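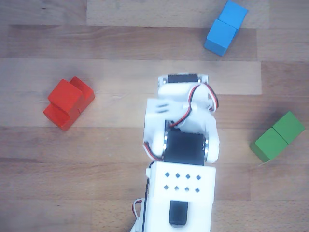 Farbe an der Kante: Vom Umgang mit dem Baustein

Rubrik: Spiel & Material | Sammeln und Bewahren

3 Kommentare | 5 Mal geteilt

Unter den Beständen der Stiftung Stosance nimmt der farbige Baustein einen Platz ein, der seiner Größe kaum entspricht. In den Inventarbüchern der frühen Jahre wurde er meist summarisch geführt, als »Kasten mit Klötzen« oder als »Beigabe«, ohne Angaben zu Maß, Holzart und Anstrich. Die Stiftung hat diesen Teilbestand nun neu erschließen lassen. Die Arbeiten begannen im Juli und werden die Abteilung noch längere Zeit beschäftigen.

Anlass war die Übernahme des Nachlasses der Werkstatt Kratochvíl, deren Erzeugnisse über Jahrzehnte in Kindergärten und Vorschulen der Region verwendet wurden. Mit den Kästen kamen Auftragsbücher, Farbproben und ein Bündel Reklamationsschreiben ins Haus. Gerade die Schreiben haben sich als ergiebig erwiesen. Eine Einrichtung in Tredcombe beanstandet darin, dass die roten Steine einer Lieferung »stumpf und ziegelfarben« ausgefallen seien, während die vorige Lieferung »wie Kirschen« geleuchtet habe. Die Werkstatt ersetzte den Satz und bat um Rücksendung des alten. Er kam nie an.

Der Würfel als Grundform

Die Beschränkung auf wenige Formen ist in der Geschichte des Bauspiels gut belegt. Der Würfel lässt sich auf jede Seite stellen, ohne dass sich seine Höhe ändert; er verlangt vom Kind keine Entscheidung über oben und unten. Wer zwei Würfel aneinanderschiebt, erhält einen Quader, und wer einen Quader teilt, gelangt zum Würfel zurück. Die Werkstatt Kratochvíl hat auf diesem Verhältnis ihr gesamtes Sortiment aufgebaut. Andere Formen wie Bogen, Säule und Dachstein wurden zwar angeboten, in den Auftragsbüchern erscheinen sie jedoch selten.

Dr. Eugeniusz Cieślak, der den Bestand wissenschaftlich betreut, verweist auf die Farbigkeit. Unbehandelte Steine hätten in der Werkstatt lange als vornehmer gegolten und seien teurer verkauft worden. »Die Farbe galt als Zugeständnis an die Einrichtungen, die ordnen und zählen lassen wollten«, erläutert er. Erst mit der dritten Preisliste kehrt sich das Verhältnis um. Rot, Grün und Blau werden dort als Standard geführt, das naturbelassene Holz nur noch auf Anfrage.

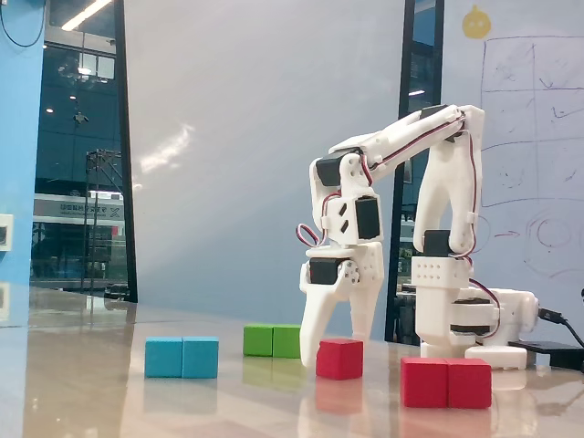
Die Beurteilung von Farbtönen gehört zu den heikelsten Aufgaben der Erschließung. Ein einzelner Stein gibt wenig Auskunft, erst das Nebeneinander macht Abweichungen kenntlich. Bei den beiden grünen Würfeln, die Seite an Seite liegen, ist der linke ein wenig dunkler als der rechte; die beiden türkisfarbenen hingegen stimmen im Ton überein, sodass allein die Fuge zeigt, wo der eine endet und der andere beginnt. Solche Vergleiche werden für jeden Kasten angestellt und in Worten festgehalten, ehe eine Messung erfolgt. Die Abteilung hält an dieser Reihenfolge fest.

Für die schriftliche Erfassung wurde ein eigenes Vokabular vereinbart. Es umfasst fünf Stufen, von »übereinstimmend« bis »fremd«, und wird unter dem Projektnamen Clarkine geführt. Die mittlere Stufe, »verwandt«, hat zu den längsten Diskussionen Anlass gegeben. Ein Stein kann verwandt sein und doch aus einem anderen Kasten stammen - oder aus demselben Kasten und jahrelang am Fenster gelegen haben. Das Vokabular trifft darüber keine Aussage. Vermerkt wird der Befund, die Deutung bleibt einem gesonderten Feld vorbehalten.

Unterlage und Licht

Ein Stein wirkt auf hellem Holz anders als auf grauem Karton. In der älteren Literatur zur Spielzeugsammlung wird dieser Umstand häufig übergangen, und viele Farbangaben sind deshalb nicht vergleichbar. Helle, honigfarbene Bretter lassen Rot kräftiger und Blau kühler erscheinen. Auf glänzenden Flächen tritt hinzu, dass die Unterlage Licht an die unteren Kanten zurückgibt. Die Stiftung empfiehlt leihnehmenden Häusern daher, die Unterlage stets mit anzugeben, und nimmt Beschreibungen ohne diesen Vermerk nicht mehr in die Datenbank auf.

Auch im Kindergarten war die Unterlage von Bedeutung, wenngleich aus anderen Gründen. Die Gebrauchsanweisungen der Werkstatt Kratochvíl verlangen einen »festen, ebenen Tisch ohne Tuch«. Auf Dielen sei das Bauen nur den größeren Kindern zu gestatten, da die Fugen den Turm verderben. Ein Blatt aus dem Jahr der Geschäftsübergabe ergänzt handschriftlich: »Teppich niemals.«

Gebrauchsspuren als Quelle

Radek Michalík, Restaurator der Stiftung, hat sich für einen zurückhaltenden Umgang mit Abrieb und Fehlstellen ausgesprochen. Gerundete Ecken, Bissspuren und nachträgliche Übermalungen werden dokumentiert und belassen. Gereinigt wird trocken, mit weichem Pinsel; bei starker Verschmutzung kommt ein kaum befeuchteter Schwamm zum Einsatz, der zuvor an einer verdeckten Stelle erprobt wird. Beim Würfel ist freilich keine Stelle verdeckt. Michalík wählt die Fläche, die ohnehin am stärksten berieben ist.

Für die Aufbewahrung gelten folgende Grundsätze:

Steine eines Kastens bleiben zusammen, auch wenn einzelne erkennbar ergänzt wurden.
Zwischen farbig gefassten Flächen liegt säurefreies Seidenpapier.
Originalkästen werden nicht als Lagerbehälter verwendet, sofern der Schiebedeckel klemmt.
Lose Steine ohne Zuordnung erhalten eine eigene Nummer und werden nach Farbe abgelegt.

Der letzte Grundsatz ist im Haus nicht unumstritten. Cieślak hätte eine Ablage nach Kantenlänge vorgezogen, da die Farbe sich verändert und das Maß weit weniger. Die Leitung hat sich für die Farbe entschieden und die Kantenlänge als Suchfeld vorgesehen.

Ausblick

Zwei Kästen aus dem Nachlass sind inzwischen vollständig beschrieben und können nach Anmeldung im Studienraum eingesehen werden. Ein dritter, dessen blaue Steine offenkundig aus unterschiedlichen Lieferungen stammen, befindet sich in Bearbeitung. Die Auftragsbücher sollen im Anschluss transkribiert werden. Hinweise auf erhaltene Kästen der Werkstatt Kratochvíl aus Privatbesitz nimmt die Abteilung Spiel & Material gern entgegen; erbeten wird eine kurze Beschreibung des Deckels, insbesondere der Nut und eines etwaigen Brandstempels auf der Unterseite.

Kontakt | Impressum | © Stiftung Stosance | Nach oben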